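# Budget for the table, too

I love equipment season. Give me a blank spreadsheet and a robot arm to plan around and I'm happy for a whole afternoon! So take this as coming from someone who wants you to buy the arm. I just think most of us write the budget in the wrong order.

The usual plan starts with the arm, adds a gripper, adds a camera, and puts whatever money is left on a line called "misc." When we planned the pouring bench at Skilside, I did the same thing. My first sheet had three lines on it and I was very proud of how clean it looked. By the time we had a bench people could use every day, the sheet had 13 lines, and the ones I'd left out were the ones that decided whether we got any work done.

Take the stuff being poured. Seeds, grounds and grains are cheap by the bag, and that makes them easy to forget. But they spill and they get swept up, and after a while you don't want to put them back in the container. We now keep a line for dry goods, plus spare bowls and jars in several shapes, and I'd defend that line before almost any other. A new jar with a slightly different lid teaches you more about your gripper than another page of specs does. I mean it, go buy jars!

Then cables. Our first order came to 141 euros for longer cables, clips and sleeves, and I remember thinking it was a silly amount to spend on something so dull. It was the best money in the whole project. If I did it again I'd double it and order the clips on day one.

The bigger argument we had was over the second table. Sernis, the project that shares our floor, wanted to put the money toward a nicer camera. I wanted a second table, with its own rail and its own mount, so that one setup could be cleaned and rearranged while the other kept going. The table came in at 663 euros and the camera would have cost more. I won that one, and I still think it was right. You can swap a camera in a morning. Getting floor space and something solid to bolt things to takes a lot longer once the room has filled up.

I know the case against all this. Small items are hard to get approved, and a reviewer who'll nod at an arm will ask four questions about a box of bowls. So group them. Our planning sheet, which we call Tukano, has one heading for "things the robot touches" and one for "things the robot stands on or plugs into." Each gets a real share of the total, written in before anyone picks an arm model. It's a bit of a trick, sure, but the headings are true and the approvals go faster.

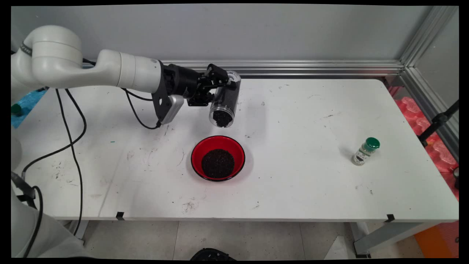
**CÁCERES, February** — Look at how much of a pouring setup is table, bowl, container and cable. There are dark specks on the white top around the red bowl, and black cable looping over the front edge. I'd put a small brush and a dustpan on the order as well.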